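3.2 Bench layout and container choice

The second part of the study looked at how small consumables are kept on a shared repair bench. Earlier work at the Doltden site (Hajji and Ghumman) dealt with drawers and wall hooks, and left open the question of what happens to items that are used too often to be put away. Rolls of tape are the clearest case. They are picked up many times in a session, they have no handle, and they are usually set down wherever the hand happens to be.

The bench was covered with a black cloth and placed against a painted wall. Two open containers stood side by side at the centre: a black dish rack and a shallow cardboard tray. Both are cheap and easy to replace.
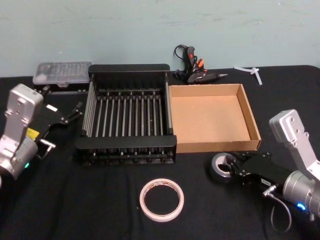 Figure 4. Bench with dish rack and cardboard tray, both empty. A roll of white tape lies in front of the rack; the glue gun is at the back.

The rack was chosen over a solid bin on the advice of Vasconcelos, who had used similar racks in the Cukivham workshop. Its floor is a row of parallel rods with gaps between them, so dust and offcuts fall through to the cloth. The same gaps make it a poor place for anything narrow, and pens and blades were excluded from the trial for that reason. 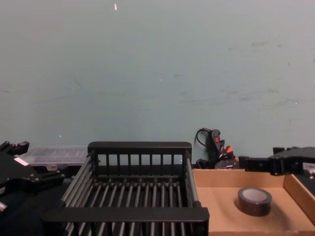 The tray has a flat floor and low walls on four sides. A roll can be laid anywhere on it without tipping, and it can be lifted out from above with one hand. We assigned one container to each colour of tape, the dark roll to the tray and the light roll to the rack. Participants were told the rule once and no labels were used. 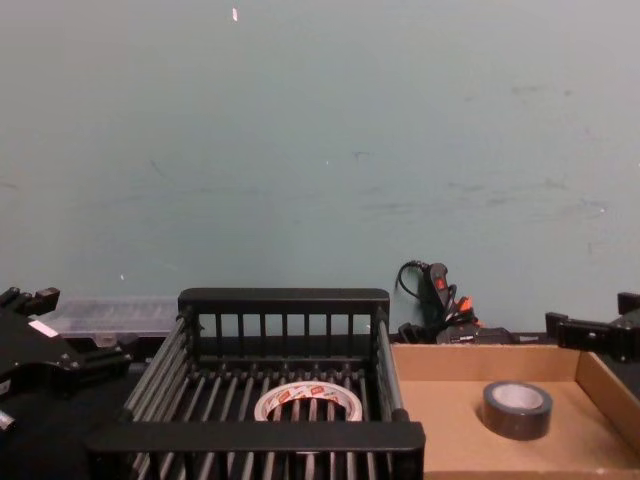
Placement was scored by container only. Position within a container was recorded but carried no weight, as users in the pilot rarely agreed on what "centred" meant. A light roll lying flat on the rods to the right of the middle, with a dark roll flat in the cardboard beside it, therefore received the full score of 2. A roll left on the cloth scored zero for that item, even when it touched the container. Over the trial period 366 end-of-session states were scored by Tazi and Ghoneim, and 60 of these were scored a second time as a check on agreement. States with one roll put away and the other still on the cloth were scored 1.
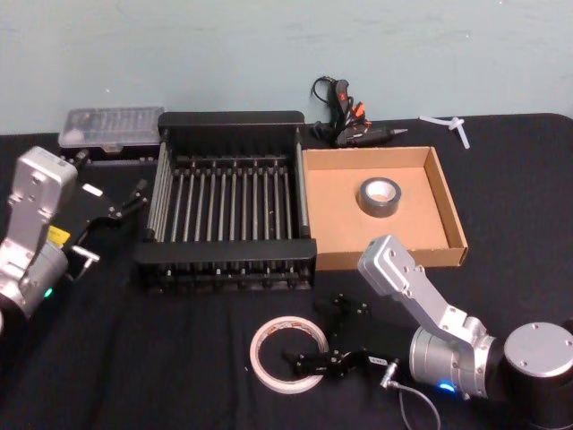
3.3 Items kept outside the containers

The glue gun and the storage case were given fixed places along the wall and were not scored. Their position was checked before each session and corrected where needed.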